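From: Nogueira
To: Ustden neighborhood list
Date: May 28, 2025
Subject: Re: Free weekly paper, should we save it?

Dear all,

I read the whole discussion from the weekend and I would like to answer some points. Please excuse my English if a sentence is not so elegant.

First, the paper edition. The Wivard prints 300 copies for our part of the city and leaves them in 19 places, mostly shops and the two libraries. The publisher wants to stop this in October and keep only the website. I understand the money side. Paper became expensive, and the small ads moved away years ago. But my neighbors on the third floor do not use the website, and for them the paper is how they learn that the water will be shut off or that the bus line changes.

A second point is what happens to the copies after they leave the shop. Some of you wrote that they end on the ground, and it is true that a newspaper page can lie at the foot of a pole on the corner like any other litter.
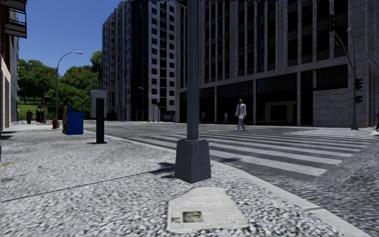 Pranau wrote:
> I do not agree that we should keep printing only from habit. In my
> building the pile by the door stays there until somebody throws it
> out. If 28 copies come and five are taken, the demand is not there.
> Why not print one large sheet and hang it in the libraries and the
> clinic? People who need the notices would still find them.

I thought about this for two days. The large sheet is a good idea for the notices, and I would support it. What it cannot replace is the middle pages, with the letters and the long articles about the streets. My mother-in-law reads these slowly, with a pencil, over several evenings. She cannot do this standing in a clinic.

About the pile in your building, I would ask the publisher to move those copies to another place before we decide that the demand is missing. The bakery near me has none left by the second day. Maybe the number is right and only the places are wrong. For me a good place is on the way to something else, where people go on foot and already have a bag in the hand.

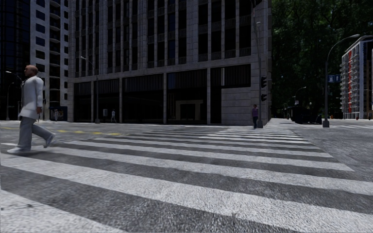
I would also not put any more copies inside apartment buildings, where the door is locked and only the residents can take one.

My proposal is to write one letter to the publisher with three requests: keep the printing until the end of the year, change the places, and try the large sheet in both libraries during the same time. If the piles are still high in winter, I will stop arguing.

I can write the first version of the letter. Please send me corrections by private mail, and for the language too, I will not be offended.

With kind regards,
Nogueira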